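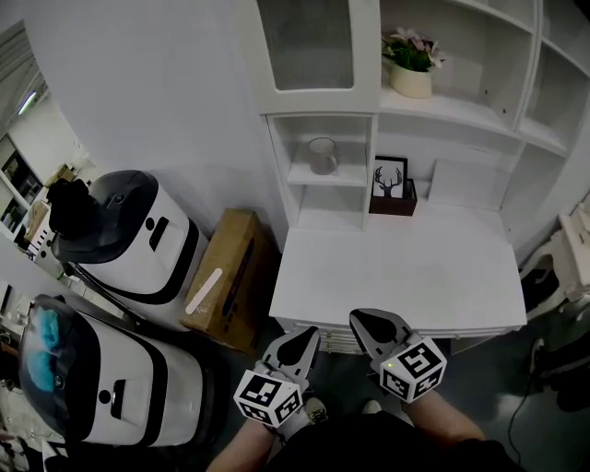 # Larivari referral list

Hi! I put this together for Binta Adeleke's outreach work, so she'd stop having to ask me which spreadsheet was the current one (it's this one). It lists the GP surgeries, dentists and physios that our client clinics hear from, or would like to.

There are 3,872 rows in `contacts.csv`, one per practice. About 3,000 have a named contact; the rest only have a switchboard number – sorry, I'm still working through those.

## Columns

- `practice` – the name as it appears on their letterhead
- `area` – Dranari, Gundar or Steiner
- `contact` – whoever picks up referrals, often the practice manager
- `last_visit` – month only, e.g. `March`
- `tier` – 1 to 4, where 1 means they refer to us most months
- `notes` – free text, and very free in places

## Things to watch

Tamunoemi Afolabi filled in all the Gundar tiers by hand, and she's stricter than I am, so a 2 from her could easily be a 1 from me. Please don't compare areas on tier alone!

Six practices in Steiner have merged but still have separate rows. Search the notes for `merged` before you post anything, or they'll get two letters.

Blank `last_visit` means I don't know, so ring first.

Fixes are very welcome – send me the row and I'll change it.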